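Plain Surfaces, Cut Boards: Choosing Finishes for Shared Rooms
Speaker notes, Genalyn Pangilinan
Skedness, June session

Slide 1 – Title
Wait for the doors to close. Thank Veronika for the invitation and say my name slowly. Mention that the handout has the supplier questions on the back, so people don't need to copy them down.

Slide 2 – Who I am
Fit-outs for small firms and schools for most of my working life. Before that, a joinery shop. Keep it to a minute. The talk is on two decisions that get made late and in a hurry: what color the big plain areas are, and what happens at the edges of the boards.

Slide 3 – Big plain areas
People pick gray from a chip the size of a playing card. Then it goes over a large area and they say it came out wrong. Usually the color is what they ordered. What changed is the light on it.

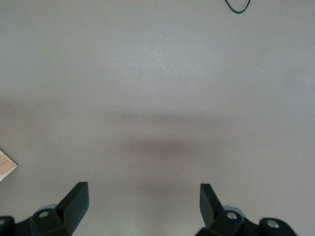 Pale gray, matte. Warm or cool depending on the light.

Point to the lighter patch near the top middle, then to the soft shadow below it. Same surface, same finish. If I cut two chips from those two spots and showed them side by side, half the room would say they were different grays.

So: get a large sample. At Fotmont we ask for one the size of a door and lean it up for a few days. Look at it at 8 in the morning and again when the lamps are on. Matte over gloss for anything people face all day. Matte does mark more easily, and I should say so before someone asks.

Tell the Sarmiento story here. 78 square meters in a gray picked from a chip, painted over two evenings, repainted the month after. The second gray was one step warmer and nobody complained again. Don't give the cost unless asked.

Slide 4 – Budget
Leave the table up and let people read it. Points to make out loud:
Paint is the cheap part. Labor is the expensive part, and you pay it twice if you pick wrong.
Boards cost more than people expect once they have holes in them.
Every cutout adds sanding time. On the Rulus job there were 116 boards and the sanding took longer than the cutting.

Slide 5 – Edges and cutouts
Ask for hands up: who has bought something that looked fine from the front and poor from the side? Pause.

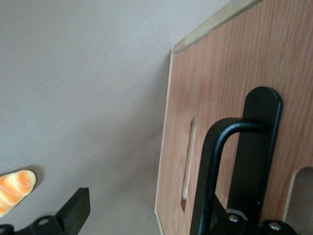
Edges are where I spend most of my time with a supplier. The first question is whether the edge gets a strip, an oil or nothing at all, and the answer needs to be written on the drawing for each side of each board. It is common to treat one side and leave another. The board on the slide has a beige strip along the top and a bare side edge, with the plywood showing as a thin cream line. The long slot near that side has the layers showing too, and its ends are rounded. I like a rounded end. It is easier to sand and easier to wipe than a square corner. Bare plywood is fine with me as long as the client has seen it beforehand – the complaints come when they were expecting veneer all the way around.

Next, grain direction. Vertical or horizontal, decide once and put it on the drawing. Veneer against a pale gray wall shows every wave in the grain.

Slide 6 – Questions for the supplier
Read only the first 3. The rest are on the handout.
Which edges are finished, and with what?
Are the insides of the cutouts sanded by hand?
Can I keep an offcut?

If there is time, pass the offcuts around. There are 32 in the box, so one between two should work. Ask for them back.

Slide 7 – Close
Contact details. Veronika Hofstetter is taking the questions from the back of the room. Repeat each question into the microphone before answering.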